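Setting Up Family Filtering on Your Livstead Router

By Ruth Crabtree
6 min read
Updated November

Family filtering blocks adult sites, and optionally other categories, for any device that connects through your Livstead router. It works at the network level, so there is nothing to install on phones, tablets or game consoles. You need the administrator password printed on your welcome card and the Bostura app on one phone or tablet.

Before you start

Finish the basic router setup first. If the front light is blinking amber, the router has no internet connection and the filter list cannot download.

Talk to the people in the house before you turn filtering on. Older children and teens will notice it the first time a page is blocked, and the conversation goes better if they already know what the settings are and why you picked them.

Turn on filtering

1. Open Bostura and sign in with the administrator account. Guest accounts can see the filter status but cannot change it.

2. Tap Home, then Safety, then Family Filter.

3. Slide the switch to On. The router downloads the current Flurnine category list. Leave the app open until the status line reads Ready. If it still says Downloading after 11 minutes, restart the router and try again.

4. Choose a level. Light blocks pornography and known malware sites. Standard adds gambling, dating and graphic violence. Strict allows only sites on the approved list. Most homes with school-age children use Standard.

5. Set a PIN of at least six digits. Do not use the PIN that unlocks your phone.

CAUTION: If you forget the PIN, the only way to remove it is a full factory reset. This erases your network name, your passwords and all profiles.

Create profiles

A profile lets you use one level for a ten-year-old and another for the adults. The router supports up to 40 devices across all profiles.

1. Tap Profiles, then Add.

2. Type a name and pick a level.

3. Select the devices that belong to this person. Shared devices, such as a living room TV, should go in the profile with the strictest level.

4. Set quiet hours if you want them. Many parents turn off access to bedroom devices at 9 p.m. on school nights.

5. Tap Save. Changes reach most devices in under a minute. A video that is already playing may continue until it is closed.

NOTE: Some phones use a private address that changes from one network to the next. If a phone keeps showing up as New Device, turn off the private address for your home network in the phone's Wi-Fi settings. 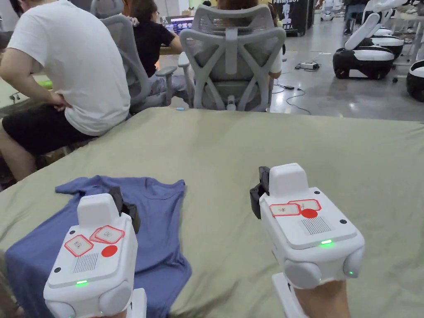

Check that it works

1. On a child's device, open a browser and go to the test page listed in the app under Safety, then Test. You should see a plain gray page with the words "Blocked by Family Filter."

2. Turn off Wi-Fi on the device and load the test page again. If the device has a cellular plan, the page will open. The filter does not cover cellular data -- ask your carrier about its own controls.

3. Search for an ordinary health topic, such as puberty or breast cancer. These pages should load at Light and Standard. If one is blocked, tap Report on the block page and the address goes to Flurnine for review.

Allow or block a single site

Tap Safety, then Exceptions. Type the address without "www" and choose Allow or Block. You can store up to 300 exceptions. An exception applies to every profile unless you pick one from the list.

Known limits

Filtering cannot read messages inside chat apps, and it does not remove images that were already saved to a device. VPN apps can get around it. To stop most of them, turn on Block VPN under Advanced. This may also stop a work laptop from connecting, so put that laptop in its own profile with the setting off.

Error 845 means the category list is out of date. Tap Update Now and enter your PIN.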